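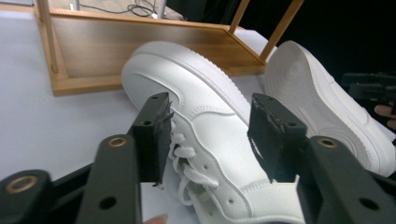 November, adhesive bench, sole bond retests

Picked up the peel series again at 9:15. Pranab had left the cut strips in the cabinet overnight with the door shut, so all of them got the full conditioning this time. Primer is the same Tadarham can as before. Stirred it well, there was a skin on top.

Set A, one coat, 40 minutes open time, pressed cold. Peeled cleanly off the rubber side, adhesive all left on the leather. Same failure as last month, so the buffing is still my first suspect.

Set B, two coats, 80 grit on the rubber before priming. Much better. Leather fibers pulled out along most of the strip and the last one tore before the bond gave. Hanna wants this repeated with a finer belt – I said after lunch, then ran out of primer cups.

Press timer is off again. Set it for 42 seconds and it let go early twice. Used the wall clock for the rest of B. Florencio has the manual.

Trasemis sent the new cement, batch 648. Smells stronger than the old one and strings more off the brush. Not opening the second tin until Azucena has looked at the data sheet.

To do
Order primer cups and 120 belts
Redo A with buffed rubber
Ask Dorian if Costport still wants the heat aging results in the same table
Wipe down the press platen, glue on the left corner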